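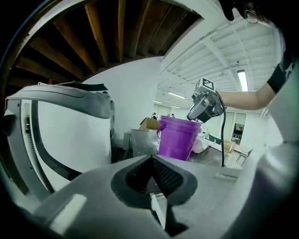
Frequently Asked Questions
Ross Study Collection of Pressed and Cut Glass

Visiting the Study Room

Who may use the study room?
The study room is open to anyone with an interest in the collection. Students, dealers, collectors, family historians, and general visitors are all welcome. Visitors under the age of 16 must be accompanied by an adult at all times.

Do I need an appointment?
Yes. The study room is open by appointment only. Requests should be made in writing and should list the accession numbers of the objects you wish to see. If you do not know the accession numbers, please describe your subject as closely as you can, and the collection staff will propose a selection.

How much notice is required?
Please allow three weeks. Requests that include objects kept at the Prokham store take longer, as transfers between the two buildings are made once a month. No transfers are made in December.

How many objects may I see in one visit?
Up to eight objects may be requested for a morning or afternoon session. Sets, such as a decanter with its stopper and matching glasses, are treated as one object. Readers who need to compare larger groups should contact Océane Chan, Study Room Supervisor, before submitting a request.

May I handle the glass?
Most objects may be handled under supervision. Nitrile gloves are supplied for gilded, enameled, and cold-painted pieces. All other glass is handled with clean, bare hands. Rings, bracelets, watches, and lanyards must be removed. Objects showing signs of crizzling or weeping may be viewed in their trays and may not be lifted.

What may I bring into the room?
Pencils, loose paper, a laptop or tablet, a magnifying glass, and a soft tape measure. Bags, coats, umbrellas, food, and drink must be left in the lockers outside. Metal calipers are not permitted. The study room has two pairs of plastic calipers and a set of digital scales that readers may ask to use.

Is the study room accessible?
The room is on the ground floor and has step-free access from the Dravine Street entrance. One of the tables can be raised and lowered. Please let us know of any requirements when you book, including the need for a companion or an assistance animal.

The Online Catalog

How much of the collection is online?
The online catalog currently contains 2,159 records. Of these, 461 have no photograph. Unphotographed records include measurements and a short physical description, and are marked "Image to follow."

Why does a record say "attributed to"?
"Attributed to" means that no maker's mark, registration mark, or factory document has been found for the piece, and that the attribution rests on the pattern, the color, or comparison with marked examples. "Possibly" is used where the evidence is weaker. "Manner of" is used for later pieces made in an earlier style. Attributions are reviewed when new evidence is received, and earlier attributions remain visible in the record history.

What do the measurements refer to?
Height is given first, including any cover or stopper, followed by the greatest width across the handles. Diameter is given at the rim. Pressed glass of the same pattern can vary in height by several millimeters, and small differences from a published example should not be taken as proof of a different mold.

How are colors described?
The catalog uses a fixed list of color terms: colorless, amber, amethyst, blue, green, opaque white, opaque turquoise, black, and marbled. Trade names used by the factories are given in the notes field and can be searched. Please be aware that colors vary between screens, and that manganese-decolorized glass may have taken on a faint purple tint through long exposure to sunlight.

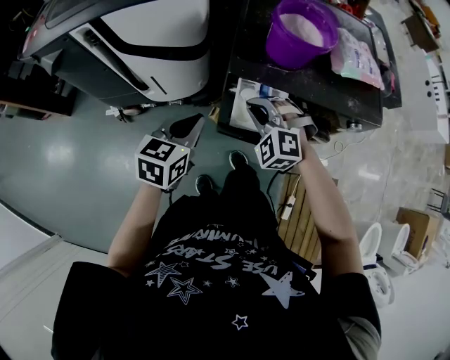 Black T-shirt with white star print, seen from above, and a gripper in each hand.

I have found an error in a record. Whom should I tell?
Corrections are gratefully received. Please write to Vasanthi Patwary, Documentation Officer, giving the accession number and your source. A copy or full citation of the source is helpful. Corrections are normally assessed within a month, although those that affect a whole pattern group may take longer. Contributors are credited in the record unless they ask to remain anonymous.

Can I download the catalog data?
Yes. A spreadsheet of all published records may be downloaded from the catalog home page. It is refreshed on the first working day of each month. Storage locations, valuations, and donor addresses are not included.

Images and Reproduction

May I take my own photographs?
Personal photography is permitted in the study room, without flash and without tripods. Please sign the photography form at the desk. Photographs taken in the study room may be used for private study, teaching, and unpublished dissertations. Certain objects on long-term loan may not be photographed, and these are identified by a yellow tag.

How do I order an image for publication?
Use the image order form on the catalog record. Existing images are supplied as TIFF files. For objects without an image, new photography can be requested at the standard fee, and should be ordered at least six weeks before your deadline.

Are there fees for academic use?
No reproduction fee is charged for academic books and journals with a print run of fewer than 2,000 copies. A handling charge may still apply to new photography. Larger print runs, merchandise, advertising, and broadcast use are licensed individually.

What credit line should I use?
The credit line appears at the foot of every image record and must be reproduced in full. For objects from the Ernov bequest, the name of the bequest must be included. Cropping is permitted if the caption carries the word "detail." Images may not be recolored.

Identification and Opinions

Can you identify a piece of glass that I own?
The collection offers a free identification service for pressed and cut glass. Please send no more than three objects per inquiry, with a photograph of each from the side, from above, and of the base. A clear photograph of any mark is essential. It is often easier to photograph a pressed mark with a sheet of dark paper behind the glass and light from one side.

How long does a reply take?
Inquiries are answered in the order in which they arrive. Iveta Krajčí, Curator of Glass, reviews them twice a month. We regret that we cannot reply sooner to inquiries connected with a forthcoming sale.

Can you tell me what my glass is worth?
No. Staff are not permitted to give valuations for sale, insurance, or probate, or to recommend an individual dealer or auction house. Professional associations of appraisers publish lists of their members.

My piece has a diamond-shaped mark. What does it mean?
A diamond-shaped mark with letters and numerals is usually a British design registration mark, used from 1842 to 1883. It records the date on which a design was registered. The piece itself may have been made some years later, as molds often remained in use for long periods. A guide to reading the mark is available in the Resources section.

Does a mold seam mean that my glass is pressed?
In most cases a seam shows that a mold was used, although the glass may have been blown into the mold and not pressed. The inside surface is a useful guide. Pressed glass is generally smooth inside, where the plunger has been, while mold-blown glass tends to follow the shape of the exterior. Seams may also have been polished away on better-quality pieces.

Gifts and Loans

I would like to donate an object. What should I do?
Please write to us before bringing or sending anything. Objects left at the desk or mailed without prior agreement cannot be accepted and will be returned at the sender's expense. Your letter should include photographs, dimensions, a note of any damage, and whatever you know of the object's history.

How are gifts considered?
Proposed gifts are considered four times a year. Preference is given to marked or documented pieces, to patterns not yet represented, and to objects with factory papers, molds, or design drawings. Duplicates of common patterns are usually declined, though they are sometimes accepted for the handling collection with the donor's consent.

Will my gift be on display?
We are unable to guarantee display. All accessioned objects are available through the study room.

Does the collection lend to other institutions?
Yes. Loan requests should reach Palesa Mathebula, Registrar, at least nine months before the opening of the exhibition. Requests must be accompanied by a facilities report and a draft display layout. Light levels for colorless and colored glass are not normally restricted. Cold-painted and enameled glass is lent at the discretion of the conservator. The borrower meets the cost of packing, transport, insurance, and courier travel.

Care of Glass at Home

How should I wash old glass?
Wash one piece at a time in a plastic bowl lined with a towel, using lukewarm water and a very small amount of mild, unscented detergent. Rinse in water of the same temperature and dry at once with a lint-free cloth. Do not use a dishwasher. Gilded or painted pieces, and anything that has been repaired, should be dusted with a soft brush and kept out of water.

The inside of my decanter is cloudy. Can it be cleaned?
Cloudiness may be a mineral deposit, which can often be removed, or it may be damage to the surface of the glass, which cannot be reversed by cleaning. Please do not use sand, lead shot, or denture tablets. Harpreet Melnyk, Conservator, holds an advice session between 2 p.m. and 4 p.m. once a month. Places must be booked, and dates are listed on the events page.

A stopper is stuck. What do you advise?
Do not twist or strike the stopper. Apply a few drops of light vegetable oil at the join, leave the decanter upright overnight in a warm room, and try again gently the next day. Several applications may be needed. If the stopper still does not move, consult a conservator.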